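Looking after the Farkitz hand grippers

Do both grippers before a session. A left one in good health won't vouch for the right one. Start with the marker at the rear: wipe it with a dry cloth, and don't pick at the corners, however bored you are.
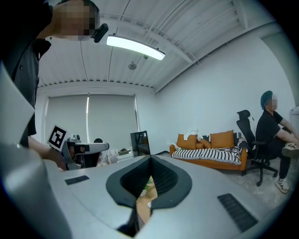
Page last changed: November 2022

Next, squeeze each jaw 2 times and let go slowly. If it sticks, brush out the hinge. Crumbs are the usual culprit.
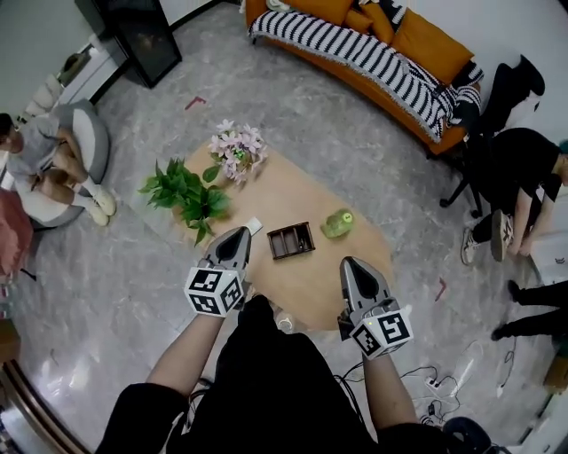 Tug the cables gently, then log the check. Gudrun Rustad reads the log.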